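Somden Mug, Glossy Glaze

Straight-sided mug with a single loop handle. Sold singly or in cartons of 12.

Colors: black, white, dark gray, muted purple, light blue, yellow
Carton weight, packed: see shipping sheet
Minimum order, custom colors: 1,000 pieces
Lead time: 40 working days
Ships from: Furport

Color may vary slightly between batches — order matching sets together. The Plollard tray is listed separately.

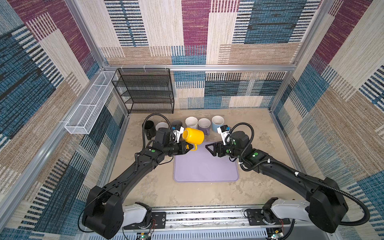 Yellow mug on its side over a lavender tray, other colors in the row behind.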